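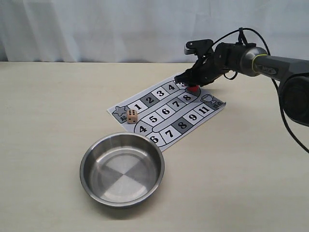

What happens if the six takes you past the last square?
You stop on the goal anyway, exact throw not needed. Agreed with Dénes, goes in the printed rules.

Workshop notebook, Zeltby table games, 12 September 2021

Paper board, second printing. Want this settled before Daltham get the file, they are asking for 1000 sheets and I'd rather not do it twice.

Sheet itself: lies flatter than last lot. Plain white, no lamination. Maeve wants it heavier, I don't. Heavier one cracked along the fold when Ye-seo tried it, and it has to fold for the envelope. Staying with this stock unless the quote is silly.

Track: rounded squares, thick black outline, fat numerals. Readable from the far side of the table, tried it with my glasses off. Star at one end, teacup at the other. Aigars asks why a teacup. Because the whole thing is about getting home for tea, it's in the story card, he hasn't read the story card.

Grey shading on some of the squares — still not explained on the sheet. Two testers asked if grey means miss a turn. It doesn't mean anything at the moment, it's so your eye can keep its place. Either give it a rule or put a line at the bottom. Ask Somkiat, he has opinons on this.

Pieces: the red cylinder is good. Flat top, stands up by itself, easy to pick up for small hands. Keep. Goel can do them in 3 colours, I'd like four. Waiting on price for 900.

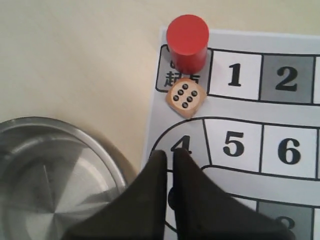 Vol. 3, p. 25

Start square. Piece stands on it fine but covers part of the 起点, and with the die put down next to it you lose more of the lettering. Not a disaster, everyone knows where they are starting from. Could move the characters lower or make the square a bit bigger. Bigger square pushes the 1 along and then the whole top row shifts, so no. Try moving lettering first.

Die: small light wood one, black pips, edges slightly rounded. Like the look of it with the white sheet. Rolls off the paper though if thrown properly, then there's an argument. House rule for now — off the sheet, throw again. Ye-seo says use the bowl. Steel bowl from the kitchen shelf, die goes round and round in it for ages and makes a racket but it stays put. Maybe suggest a saucer in the rules, goes with the teacup.

Squares after the bend: the curved grey 4 is an odd shape next to 5 and 6, thought it would confuse people. Dénes's two played straight round it without asking. Leave.

Table: cleared it, board at an angle so people on both sides get a fair view. White curtain pulled across behind, much less glare on the sheet that way. Do the same next time.

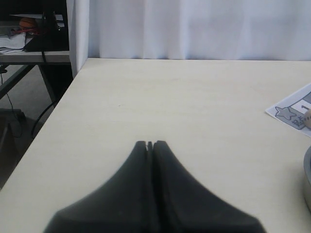

To do before the file goes

Star: lettering under it too small. Up two sizes at least, check it against the start square so they don't look like diffrent fonts.

Line about the grey squares, or a rule. Somkiat by end of September.

Goal square, add "any throw will do" or similar. Maeve to word it, mine came out like a tax form.

Ring Goel re fourth colour. Also ask if the dice come from the same place, one delivery to Lolulport would be easier than two.

Print one at full size on the cheap paper and leave it in the tea room, see who plays it.

Envelope — still no decision. Aigars has the samples.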